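Pluncombe 515 Table Paper, White

Home > Benches and Tables > Covers and Surfaces > Table Paper

Item number: 515
Color: white
Width: 34 inches
Sold as: roll
Status: in stock

Pluncombe 515 is heavy white paper for covering a work table. It comes on a roll, and you cut off the length you want. Most of our customers use it in workshops, classrooms and labs where a table gets used for one job in the morning and another in the afternoon. It gives you a plain, even surface to work on, and small parts are easy to find on it.

The sheet is wide enough to cover the working part of most tables in one piece. On a larger table you can leave a strip of bare tabletop at one side for a keyboard, a notebook or a drink. 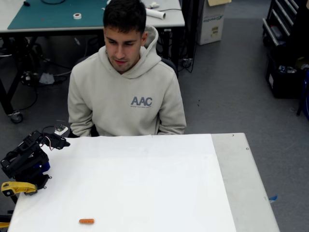 The paper takes pencil, marker and ballpoint on both sides. You can draw outlines for where things go, write measurements next to them and keep the sheet afterward if you need a record. It has a dull finish, so overhead lights don't throw much glare back at you. It is not waterproof. Water will go through if it is left to stand, and solvents will go through faster.

Putting it down

Wipe the table and let it dry. Crumbs and bits of old tape will show as bumps.

Unroll the paper with the curl facing down and cut it a little long. Leave it flat for a while with something heavy on each corner – books are fine. Paper from near the core of the roll curls more and needs longer.

Tape the back edge first, then smooth the sheet toward you and tape the front. Bovis low-tack tape peels off most laminate and painted tops. Try a small piece in a corner first if the table is old or has been refinished.

If the table has clamps or anything else fixed to it, cut the sheet to go around the base. Trapping the paper under a clamp usually tears it the first time someone leans on the sheet.

Cutting

Scissors work, but a knife and a straightedge give a better edge. Cut on a mat, away from the table you are covering. We stock the Janssen self-healing mat in 3 sizes, and the largest takes the full width of the roll.
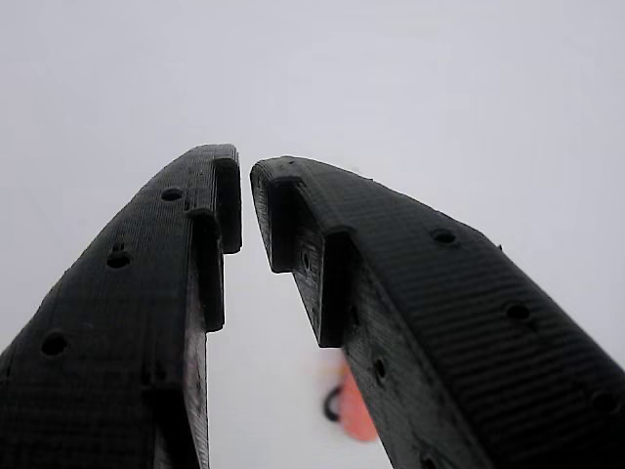

Storage

Keep the roll in its sleeve, lying flat or standing on end in a dry place. Leftover lengths can be rolled up loosely and held with a paper band. Rubber bands leave a dent that never quite comes out. Don't fold a sheet you plan to use again.

Goes with

Mukov wall-mount roll holder, with cutter bar
Mukov under-bench roll holder, no cutter bar
Bovis low-tack tape, white
Janssen self-healing cutting mat

The under-bench holder needs a bench with a front rail to screw into. It won't fit a folding table.

Ordering and delivery

Rolls ship in a cardboard tube. Orders of 5 rolls or more go out in a single carton, and someone should be there to take it in, as it is heavy for its size. Unopened rolls can be returned. We can't take back a roll once the sleeve has been cut.

The brown version was dropped in February and will not be coming back. Anyone with brown on a standing order has been moved to white unless they told us otherwise.

Page updated 8 July 2020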